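I've run the back kitchen at Damgaard for long enough to have opinions about trays, and since April most of those opinions have had to change. We got the Wikley arms in for the clearing and sorting, and my prep list doesn't look much like it used to. A few tips, for anybody whose boss is eyeing the same thing!

**Give every item a home.** My crew used to dump things wherever there was a gap (me too, I was the worst). Now we put the tray back in the same spot at the end of every job, and we tape the outline on the counter.

**Plan it on screen first.** We try every new layout in simulation before we move so much as a spoon. It saves so much grumbling.

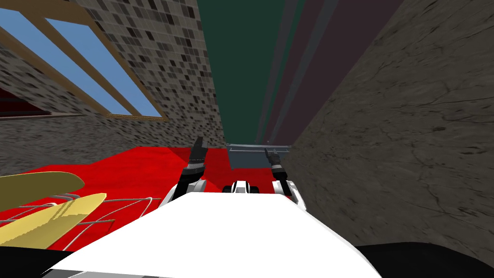
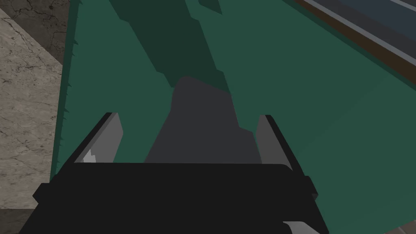

**Keep the first hour slow.** We allow 20 minutes for a job that I could do in 2, and for the first week that drove me up the wall. Let it. You can be chopping onions or doing the order sheet, and your wrists will thank you by closing time.

**Write down who stops it.** Preben Kvaran has the morning shift and I have evenings. Before we put that on the whiteboard, everybody waited for somebody else to hit pause.

**Talk about hours early.** This was the big one for us. People were scared for their shifts, and the chatter got pretty sour before management sat down with us. What we got was fewer hours on clearing and more on cooking, plus training for anyone who asked. Two of the dish crew are on the line now and love it. One hated it and went back, fine by me.

Wipe-down still takes us nearly 35 minutes a night, same as before, so don't let anyone promise you that part goes away. Use a barely damp cloth around the joints and keep the spray bottle well back.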